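Skudeck Forums > Home & Storage > Where do you keep your specs?

gumboot77
Posted 2nd October
I've now sat on two pairs. My optometrist has started greeting me like a regular at the pub. I want one box, in one spot, and I want it to be a colour I can find without my glasses on. Orange is winning so far. A white tabletop helps too, as everything on it shows up.

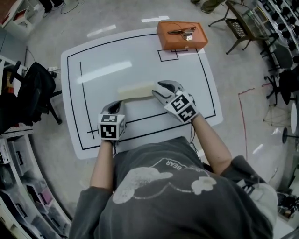
The spot matters more than the box, I reckon. Mine used to live "on the desk", meaning anywhere in 5 square metres. Now I've marked a little rectangle in black tape and the case goes there or it goes nowhere. My husband calls it the helipad.

tealeaf_101
Tape on furniture. We've come to this.

Gediminas Laur
I do the same at my bench — black tape, neat corners, no regrets. Where I disagree is on orange. A plain beige box with a lift-off lid does me fine. Lid off, specs in, lid beside it.

gumboot77
And when you lose the lid?

Gediminas Laur
I have lost the lid. The specs are still in the box.

tealeaf_101
An open box is a dust tray with ambitions. Get a case with a clasp. I bought a Makowska in February for 77 dollars and haven't scratched a lens, though the clasp could take your thumb off.
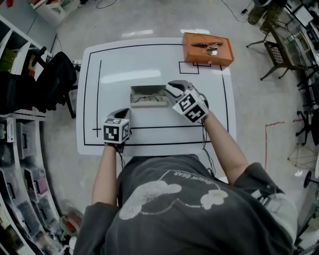

Replies, page 2

pav_on_toast
77 dollars! Mine came free with the glasses and has survived the dog. Colour is the only thing worth arguing over, and orange beats beige on any surface you like.

Gediminas Laur
Beige is calming.

pav_on_toast
Beige is how you lose things on carpet.

gumboot77
Going with orange, clasp and all. The helipad stays. Does anyone know if black tape lifts the finish off a glossy table? Asking a bit late.

tealeaf_101
Warm it with a hair dryer and peel slowly. Then buy a tray like a normal person.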